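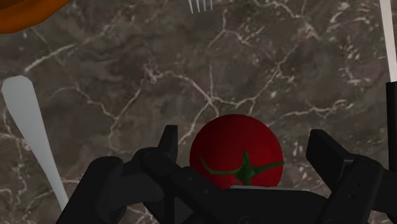 Home Archive About Contact

Fri 14 November

Our town library puts up a display for Transgender Awareness Week every November, and this year I helped set it up. We had two tables near the front desk and a corkboard on loan from the Istmont community center. The books went on one table and the local material on the other.

The local material took the most time. A small group called Ternance kept a newsletter going in this county for years, four pages an issue, mostly meeting times and letters. A former member had nearly 100 copies in a closet and let us borrow them. I read all of them over a weekend. We picked 24 for the board and put the rest in a box so people could flip through them.

I had expected the letters to be the best part, but I kept going back to the notices. Rides offered to the clinic. A winter coat, size 14, free. Someone looking for a roommate who didn't mind a parrot. The Bartoš bakery ran the same ad in every issue, even the thin ones.

We argued a little over the names. Some people signed their letters in full and some only used initials. In the end we covered the full names with strips of paper — we had no way to ask most of them.

The display stays up through the 20th, which is the Day of Remembrance. The reading that evening is at the Vamari Hall, not the library, because the library closes early on Thursdays. Doors are at six. Parking is behind the building, and the side entrance is the one with the ramp.

The newsletters go back to their owner after that. I'd like to get them scanned before May.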